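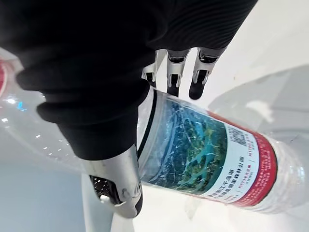 Well plugging is sold as a solved problem, and I want to spend this talk asking who solved it. Start with the Stadell field. Six wells, all plugged with cement, all signed off as permanent. The paperwork says the barriers will hold until 2077, when the liability agreement ends. Point at the slide: metal fingertips on a clear plastic bottle. Plugging an old well asks for care, and ours is a long way under the seabed where we can't look at it. Pause. Let them think about corroded casing for a moment.

Next, the cost estimate. Esten put in a bid of 7 days per well. I have asked twice what that includes. It doesn't include waiting on weather. It doesn't include milling out casing if the old cement log turns out to be rubbish, and old cement logs often are. Don't be rude about Esten here, they may be in the room. Just read out the exclusions slowly.

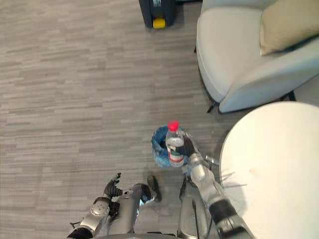
Then the question of logs. We are asked to trust a survey that is 30 years old, run with a tool no longer made, and read by people who have retired. Mendoza had the same kind of survey. When the crew perforated the casing they found pressure where the log showed solid cement. One well, yes. I'll be told it was a one-off. Ask what the sample size would need to be before it stopped being a one-off.

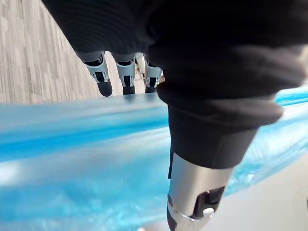
Slide 5. Three fingers below black ribbed fabric.

Waluvix. Take this one carefully. It's a resin meant to replace cement in the top plug, and the lab results are good. But a lab cell is clean and a well is full of scale, old mud and wax. I'd like to see a field trial with the results published either way. Ayuba Dankwa has offered to answer for the resin side in the discussion, so leave the chemistry to him and stick to the question of testing. How long was the pressure held? Who chose the pass mark?
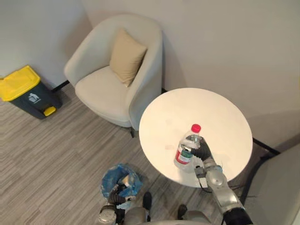

Slide 6. Gripper closed on a red-capped bottle, white table.

Finish on money. If a plug leaks after the licence is handed back, somebody has to hire a rig. Ask for a show of hands: who has seen a budget line for that? Wait for it, even if it gets awkward. Then say what I'd want before November: a second log on every well, the exclusions priced, and a named party for repairs. Questions. Skip the tax slide if we're short of time.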